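Speaker notes: Glaze fit and crazing in tableware repair and reuse
Roxana Olteanu, Kiltville evening series, 18 March 2019

Slide 1. Title
Wait for the door to close. Thank Bhupendra for the projector. Say up front that the talk covers domestic earthenware and stoneware, and that porcelain comes up only where the comparison helps.

Slide 2. What crazing is
Crazing is a network of fine cracks in the glaze layer. The body underneath may be sound. It happens when the glaze is under tension, and the glaze is under tension when it shrinks more than the body does on cooling. Glass is strong in compression and weak in tension, so a potter wants the glaze to shrink slightly less than the clay.
Ask who has a crazed mug at home. Move on after a show of hands.

Slide 3. Immediate and delayed crazing
Immediate crazing shows up at the kiln, often with an audible ping. Delayed crazing can take months or years. In a porous body the usual cause is moisture expansion: the clay takes up water, grows by a small fraction of a percent, and the glaze is stretched over it. Do not go into the dilatometer curves here. They are in the handout, page two.

Slide 4. The Mocanu lot
Background first. Octavian Căpraru bought the remaining stock of the Mocanu shop when it closed in July. The lot came to 1,817 pieces, mostly bowls and side plates, several makers, no records of firing. We sorted by body type before testing anything. Of the whole lot, 700 pieces had a porous body and were set aside for the soak and heat test. The rest were checked by eye under a raking light and boxed.
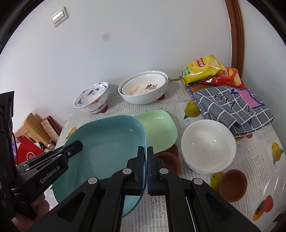
Sorting by body type is quick once you have done a few trays. Look at the unglazed foot ring. Put a drop of water on it. If the drop is absorbed within a minute, treat the body as porous. If it sits there, the body is close to vitrified and delayed crazing is unlikely. Emilian Pană will object that the foot ring may have been waxed. He is right, and a light rub with fine abrasive paper settles it.

Slide 5. The test
Oven to 300 °F, hold until the piece is heated through, then into room-temperature water. Dry, ink, wipe, inspect. Repeat with the oven set higher by the same step each time. Record the temperature at which the first line appears. Eye protection and long gloves — say this twice.
We used 200 pieces in the first run. The test is destructive in the sense that a piece that fails cannot go back in the box.

Slide 6. Reading the lines
Wide spacing means low tension. Tight spacing means high tension. Spiral lines around a thrown form follow the throwing. Staining along the lines tells you that the piece was used after it crazed, and little else.
Common confusion: a crack that runs through the body and shows on both faces is a dunt. Tap the rim. A dull note is a reason to reject the piece.

Slide 7. Questions I expect
Is a crazed bowl safe for food? I would keep it for dry goods and fruit.
Can it be refired? Sometimes. Lines may heal and then return, as the mismatch is still there.
Does Astard sell a sealer for this? Refer to Janaka Mollah, who tried it on the Elten tiles. I have no data.

Handouts are by the coats. Collect the sample tray before people leave.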